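Doltedwood bench safety walk: loose parts, boards and trays
March
By the parts bench reviewer
40 shares | 5 comments

The form is the Nista bench form, the long one, with my comments after each line. I have left the wording of the items alone even where I think it's bad. Results are Pass, Fail, Not shown or Ask again. "Not shown" means someone told me it was fine and I had nothing in front of me that proved it. There are more of those than last time.

Area covered is the white parts table, with the yellow bins and the steel tray. Storage shelves and the packing corner were done separately and I don't vouch for either one.

SECTION A. SURFACE AND TRAYS

A1. Work surface clean and in good repair.
Pass. I would like the form to say what "clean" means. A wiped table and a clean table get the same check mark.

A2. Work surface rated for static-sensitive work.
Not shown. The answer I got was that Auer supplied the top and Auer only sells the right kind. That may well be so. I asked for the sheet that came with it and was told it was in the binder. The binder has a sheet for a different table. A white top looks the same whether it drains a charge or not, and I can't pass it on looks.

A3. Metal trays lined.
Pass, with a complaint. White paper is better than bare boards on bare steel, and it does make a dropped screw easy to spot. But plain paper isn't a static control item and people here talk about it as if it were. If the lining is there to stop scratches, write that down. If it's there for static, buy the proper liner.

A4. Rims and edges of metal trays free of burrs.
Pass. Ran a cotton swab along the rim and it didn't snag.

A5. One job per tray.
Ask again. The rule on the wall says "one job" and the bench says a board plus a harness is one job. I can see the argument. They get tested together, so they travel together. Then what stops the terminals at the end of the harness from resting on the board? 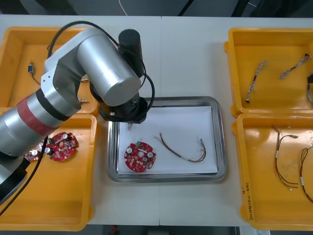 Center tray at the parts table: red board at lower left, wire harness to its right, paper underneath.

A6. Loose wire ends kept off board surfaces.
Pass in the tray. I held back on a general pass, as one tidy tray tells me about one tray. The paper gives enough room to keep the two apart, so there's no excuse when somebody doesn't.

A7. Nothing stored on tray rims.
Pass.

SECTION B. BOARDS

B1. Boards handled by the edge.
Not shown. Everybody says they do. Everybody at Sastow said they did too, and that didn't stop thumbprints from turning up on the returned lot. I'd want to stand at the table for a full shift before I checked this one, and the form allows me 5 minutes.

B2. Boards with tall parts not stacked.
Pass, just. I saw no stack. My worry is the capacitors. The silver cans stand well clear of the rest, and when one board leans on another, the can is what takes the load. A leaning can may work fine on the day and crack its joint a month later. You will never trace that back to a bin.

B3. Mounting points clear of residue.
Pass. Looked at with the loupe under the bench lamp. The tape residue from last fall has been dealt with. I was told it had been dealt with last fall, too.

B4. Connectors inspected before a cable is fitted.
Not shown. There's a log sheet for this. It had 113 lines filled in, all in the same pen, all saying OK. Maybe every connector was OK. I have looked at a lot of connectors over the years and I've never met 113 in a row with nothing to remark on, not even a bit of fluff. I'd trust the sheet more if it had a few bad ones on it.

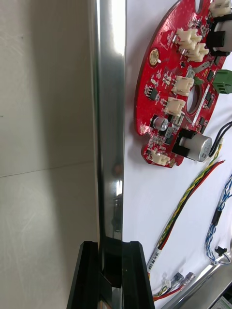
B5. Rejected boards marked and kept apart.
Fail. The rejects box has a lid and a label, and both are good. The trouble is the step before the box. A suspect board gets set down "for a minute" in the same color bin as the good ones. Every bin on the table is yellow. I asked how you'd tell a suspect board from a good one at that point and got two different answers from two people standing next to each other.

Action: one bin in another color, for suspects only. It doesn't need a meeting.

B6. Polarity of replaced capacitors checked by a second person.
Ask again. The second person was at lunch. I'm told the second person always checks.

B7. Boards not left out overnight.
Not shown. I came by at 7 in the morning and the table had been cleared. I had also told them I was coming.

SECTION C. SOLENOIDS AND LEADS

C1. Coils stored loose are free of damage to the wrap.
Pass on the ones I picked up. The wrap is thin on this type and the corners of the metal frame are sharp enough to nick it, so shaking them all into one bag is out. The bag habit came over from Doltedwood's old shop and I'm not convinced it's gone.

C2. Plungers move freely.
Pass. Pushed each one by hand, no grit. This says nothing about whether it pulls in under power, and I wish people would stop quoting this line as though it did. The power check is a different form.

C3. Lead wires not used to lift the part.
Not shown, and I'm doubtful. It's the natural thing to do. The wire sticks up, you grab the wire. The joint where the lead enters the coil was never meant to carry the weight. The vendor sheet gives the lead a life of 500 bends, and I don't know what counts as a bend or who did the counting.

C4. Parts spaced so that leads don't tangle.

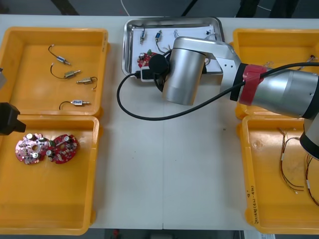

Tangled leads cost more time than anything else on the list, and I've never seen an injury or a scrapped part report that put it that way. Someone pulls, two parts come up, one drops. The cure is dull: use fewer parts per bin and leave floor between them. The upper left bin is the standard I'd hold people to, four solenoids set apart with open yellow all around them and the leads each going their own way. The bin directly below it gets a weaker grade from me, as it has two boards up in one corner, one slightly over the edge of the other, and the rest of the bin empty. There was no need for them to touch. I marked C4 a pass for the solenoids and wrote the boards back up under B2 as a comment.

C5. Different types of solenoid not mixed in one bin.
Ask again. The form says type. The bench says they are sorted by size and the label color doesn't matter. It may not matter. I've asked for a line from Nista saying that the blue label and the gold label can stand in for each other, and until I get it I'm leaving this open. Same size doesn't mean same voltage.

C6. Bins labeled.
Pass on the form, fail in my opinion. The form only asks if there's a label. It doesn't ask if a person can read it. Marker on plastic starts out bold and ends up as a smudge, and from arm's length I can't tell some of ours from a scuff. A label only the writer can read isn't doing anything for the next shift.

Action: printed labels on the outside face, where they won't rub. Then wipe off the old marker so we don't end up with both.
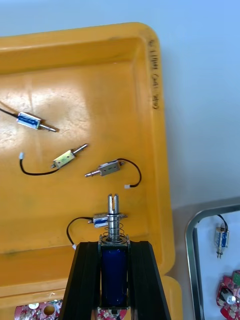
C7. Bin floors clean.
Pass. Scuffs don't bother me. What I check for is metal swarf and solder crumbs, and I use a strip of clear tape pressed flat on the floor of the bin. Two strips came up with dust and nothing else. I kept them, in case anyone wants to argue.

C8. Connector ends covered when parts are stored over a week.
Fail. No caps on hand. The order is said to be in. It was said to be in at the last walk.

SECTION D. THE PERSON AT THE TABLE

D1. Wrist strap available.
Pass. Available.

D2. Wrist strap tested.
Not shown. The tester lights up green for me with the strap on and, when I tried it, green with the strap hanging off the back of my hand. So either the tester is wrong or I'm very lucky. Replace it.

D3. Eye protection for cutting leads.
Ask again. Glasses are on the hook and they're clean. Very clean. Glasses that get used have smears on them.

D4. Floor clear of clipped wire.
Pass. Swept before I got there, the dustpan was still out.

D5. Hands washed after handling solder.
Not shown. I'm not going to follow anyone to the sink.

RESULT

No stop on work. B5 and C8 need fixing before the next walk. A2 needs one piece of paper and D2 needs a new tester, and I won't accept "it's in the binder" for either. The open items in C5 and B6 stay open.

Sign-off: reviewer only. Bench lead to sign when the suspect bin is in place.

Comments (5)

"We've got a spare gray bin from the Auer order. Will put it out for suspects."

"Re C3, the vendor sheet means a 90 degree bend and back. It's in the footnote." Reply: Send me the footnote.

"D2 tester has been like that since we moved in."

"Can we count the paper as a static liner if it's changed daily?" Reply: No.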